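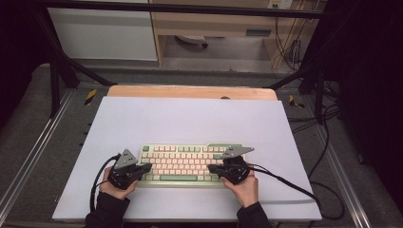
The keyboard station at Beludero, with a gripper in each hand and the cables led off to either side of the board.

Work on the keyboard station at Beludero begins with the table. Before a gripper is picked up or a recording started, the technician on duty checks that the white board is lying flat, that the metal frame has not been nudged out of square, and that the cables have a clear run to the floor. The check is written on a single sheet, and it is signed.

The station is one of several in the company's manipulation laboratory, where people carry out everyday desk tasks with hand-held grippers so that robot arms can later be taught to do the same. It is also the station that receives the most maintenance. According to Rebecca Russo, who manages the laboratory, the reason is the nature of the task. A gripper that is slightly out of adjustment can still fold a cloth or lift a cup. Asked to reach one key among its neighbours, it will show its fault at once.

"We treat the keyboard as a test of everything else," Ms. Russo said. "If the jaws are closing unevenly, you will see it there before you see it anywhere."

The present maintenance program was introduced in November, after a review of sessions that had been set aside as unusable. The review covered 117 sessions. Of these, 18 were traced to mechanical wear in a gripper, and a larger group to cables that had pulled on the operator's wrist or shifted the tool during a movement. The remainder had a variety of causes, several of which could not be established from the records then kept.

Responsibility for the program was given to Hsiu-ying Mok, a mechanical technician who had previously serviced packaging equipment at Sartori. Her first decision was to separate the care of the grippers from the care of the table, and to assign each its own schedule. The grippers are inspected at the beginning and end of every shift. The table, frame and cabling are inspected at the beginning only, unless something has been moved.

A gripper inspection takes a few minutes. The technician opens and closes the jaw through its full travel and feels for a catch. Each linkage arm is then held near its end and moved gently from side to side. The arms turn on brass bushings, and these are the parts that Ms. Mok regards as most deserving of attention. A worn bushing lets the arm lean, and a leaning arm carries the finger block away from the line the operator believes it is following.

"The operator will correct for it without noticing," she said. "People are very good at that. The trouble is that the correction goes into the recording as well."

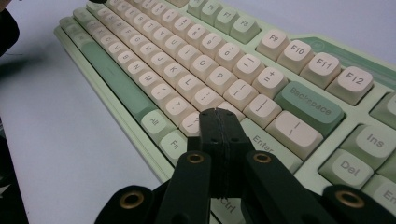 One of the grippers over the bottom row of keys. The brass bushings in the linkage arms are checked at each inspection.

Bushings are replaced as a set. The laboratory tried for a short period to replace them singly, which used fewer parts but left new and worn bushings working against each other in the same linkage. The screws in the finger block are checked on the same occasion with a small torque driver. Ms. Mok does not permit thread adhesive on the block, as it must come off easily when a fingertip is changed.

The body of the gripper is wiped with a dry cloth. Solvents were ruled out after one of them dulled the surface of a spare part left on the bench overnight. The plate on top of each tool is checked for looseness, and operators are asked not to pick the tool up by it.

Cabling proved the more stubborn problem. Each gripper has its own lead, and in the early months the leads were allowed to lie wherever they fell. Ermanno Parisi, who is in charge of electrical work at the laboratory, tried overhead hooks and then a sprung reel, and withdrew both. The hooks lifted the tool slightly in the hand. The reel pulled, and the pull increased as the operator reached forward.

The arrangement now in use is plainer. The left lead goes off to the left and the right lead to the right, with enough slack on the board that neither tightens when the hands meet in the middle. Mr. Parisi measured the reach of the tallest and shortest operators before settling the length of slack -- a step he says he ought to have taken first. Connectors are inspected every 2 weeks, and any lead with a stiff section is taken out of service.

Placing the keyboard is the last part of the setup, and it is done by the operator. The keyboard is set down on the board within comfortable reach of both hands, and the operator closes each jaw over it once without pressing a key. If either hand has to twist to reach its side, the keyboard is moved and the test repeated. Its position is deliberately not marked on the board. Nives Caputo, who oversees the training of operators, explained that small differences in placement from one session to the next are wanted, whereas differences in the tools are not.

The keyboard itself needs some care. Jaws press less evenly than fingers do, and a keycap caught on its edge can work upward over several sessions. Keycaps are pushed down by hand before each session, with particular attention to the wide ones. A keycap that rises again is removed and its stem examined. Crumbs and dust are brushed out at the end of the shift.

Ms. Caputo has also asked that operators be taught to carry out the gripper inspection themselves, under a technician's supervision. Some were reluctant at first and considered it outside their duties. The request has since been written into the training course, and new operators must find a fault placed in a practice tool before they are given a working one. The fault is usually a loosened screw. Candidates who report a fault that does not exist are not marked down.

Records are kept in Nelix, the laboratory's maintenance log, under the serial number of each tool. The log held 111 entries for the keyboard station when it was last reviewed, on April 19, 2025. Rosario Rinaldi, who conducted the review, found that most entries concerned routine wear and that tools were being withdrawn sooner than under the previous practice. He also found that the frame checks were often recorded in a single word, and recommended that the form be changed to ask for the measurement.

That change has been accepted. A further proposal, to hold a third gripper ready at each station so that a pair need not be broken up when one tool is under repair, is still being costed. Ms. Mok supports it, with the reservation that a spare left on a shelf must be inspected on the same schedule as the tools in use. The laboratory expects to decide the matter when it orders its next supply of bushings from Riris.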